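Dielenboden

Der Dielenboden (oft auch Holzdielenboden, bei uns in der Familie einfach »die Bretter«) ist ein Fußboden aus langen Holzbrettern, die nebeneinander auf einer Unterkonstruktion liegen. Ich schreibe diesen Eintrag für unser kleines Hauslexikon jetzt schon zum zweiten Mal um, weil der erste zu trocken geraten war und mir beim Wiederlesen selbst die Augen zugefallen sind. Wer es ganz knapp mag: Parkett besteht aus kleineren Stücken, Dielen laufen durch, am schönsten von Wand zu Wand. Der Rest ist Liebhaberei, und zu der komme ich jetzt!

Begriff und Abgrenzung

Streng genommen ist eine Diele das einzelne Brett. In Norddeutschland meint das Wort aber auch den Flur oder die große Eingangshalle im Bauernhaus, und als Kind habe ich lange geglaubt, meine Großmutter wische jeden Abend ein einziges riesiges Brett. Massivholzdielen sind durch und durch aus einem Stück Holz. Daneben gibt es mehrschichtige Dielen, bei denen nur oben eine Nutzschicht aus Edelholz liegt – die verziehen sich weniger, lassen sich dafür aber nicht beliebig oft abschleifen. Laminat gehört nicht hierher, auch wenn es im Baumarkt gern gleich daneben steht und ein bisschen so tut.

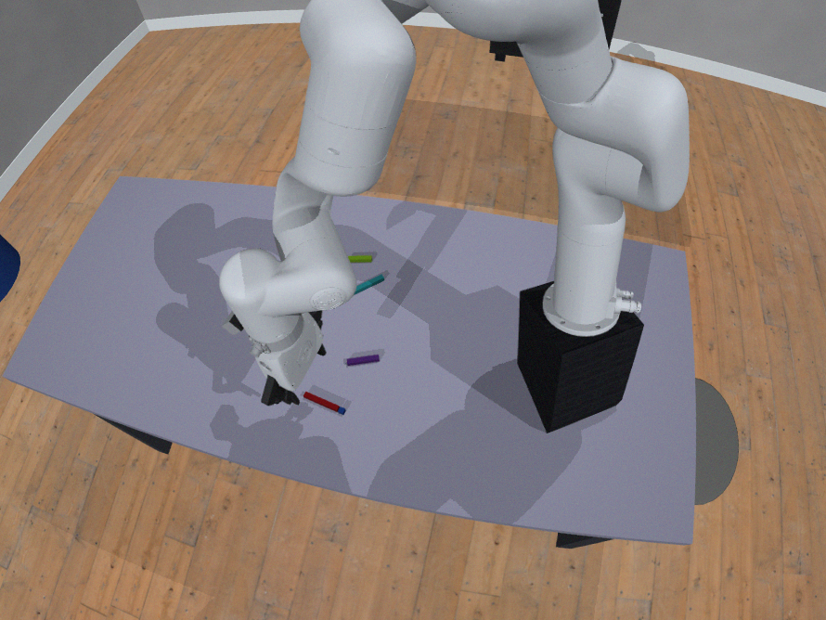
Am Holz scheiden sich die Geister. Fichte und Kiefer sind weich, günstig und nehmen jeden heruntergefallenen Schlüsselbund übel. Lärche ist schon deutlich zäher und hat diesen rötlichen Ton, den ich sehr mag. Eiche hält fast alles aus, kostet aber auch entsprechend. Nadelholz dunkelt unter Licht nach, und wer einen Teppich nach ein paar Jahren zum ersten Mal wegnimmt, sieht darunter ein helles Rechteck, das noch eine ganze Weile bleibt. Mein Rechteck im Schlafzimmer ist inzwischen fast verschwunden (ich habe es ein wenig vermisst).

Aufbau

Klassisch liegen die Dielen auf Lagerhölzern, und zwar quer dazu. Zwischen den Hölzern steckt eine Schüttung oder Dämmung, früher Schlacke, Sand, Lehm und was sonst gerade auf der Baustelle lag. Verbunden werden die Bretter meist mit Nut und Feder. Ältere Böden sind oft stumpf gestoßen und von oben genagelt, das erkennt man an den Nagelköpfen, und beim Schleifen muss man sie alle versenken, sonst ist das Schleifband sofort hin. Ich habe auf diese Weise 11 Bänder an einem Wochenende verbraucht und danach einen Hammer gekauft.

Wichtig ist die Fuge zur Wand. Holz quillt bei Feuchtigkeit und schwindet bei trockener Heizungsluft, und zwar vor allem in der Breite. Im Dezember klaffen bei mir die Fugen, im Sommer sind sie praktisch weg. Wer sie im Winter mit hartem Kitt füllt, hat im Juli Bröckchen auf dem Boden liegen.

Verlegerichtung

Gern wird gesagt, Dielen müssten immer zum Licht laufen, also vom Fenster weg in den Raum hinein. Dann fallen die Fugen weniger auf, das stimmt schon. In einem schmalen Zimmer kann die Längsrichtung aber trotzdem die schönere sein, und im Altbau entscheidet ohnehin die Balkenlage. Juwita Liem, bei der ich das Schleifen gelernt habe, legt vor jeder Arbeit ein paar Bretter lose aus, trinkt einen Kaffee und schaut noch einmal hin. Ich mache das inzwischen genauso, nur mit Tee.
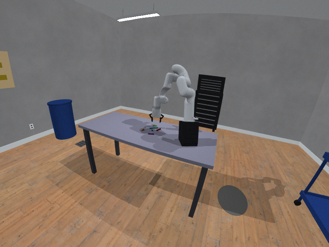 Oberfläche und Pflege

Geölt, gewachst, lackiert oder geseift – über diese Frage sind schon Freundschaften ins Wanken geraten. Lack bildet einen Film und schützt gut, aber ein tiefer Kratzer lässt sich kaum einzeln ausbessern. Öl zieht ein, das Holz fühlt sich wärmer an, und kleine Macken kann man an Ort und Stelle nacharbeiten. Dafür will so ein Boden regelmäßig nachgeölt werden. Seife kenne ich vor allem von hellen Böden, sie hält den Ton schön kühl, braucht aber Geduld und viele Durchgänge.

Beim Wischen gilt: nebelfeucht, also den Lappen so fest auswringen, wie es irgend geht. Stehendes Wasser ist Gift für die Kanten. Und ölgetränkte Lappen bitte niemals zusammengeknüllt in den Müll werfen, sie können sich selbst entzünden! Ausgebreitet im Freien trocknen lassen oder in einem geschlossenen Blechgefäß aufbewahren.
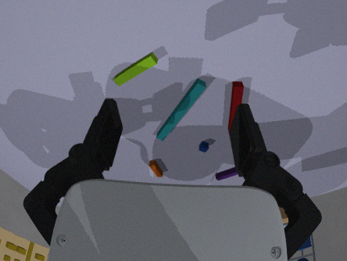
Knarren ist übrigens kein Schaden im eigentlichen Sinn. Meist reibt ein Brett am Nagel oder an der Nachbardiele, manchmal hat sich auch ein Lagerholz gesetzt. Oft hilft schon eine Schraube an der richtigen Stelle, vorgebohrt und in das Lagerholz gesetzt, nicht irgendwo dazwischen. Vorher muss man natürlich wissen, wo Leitungen liegen. Talkum in der Fuge wirkt auch, hält aber nicht lange. Eine Diele vor meiner Küchentür knarrt weiter, und die lasse ich so, denn ich höre daran, wer nachts an den Kühlschrank geht.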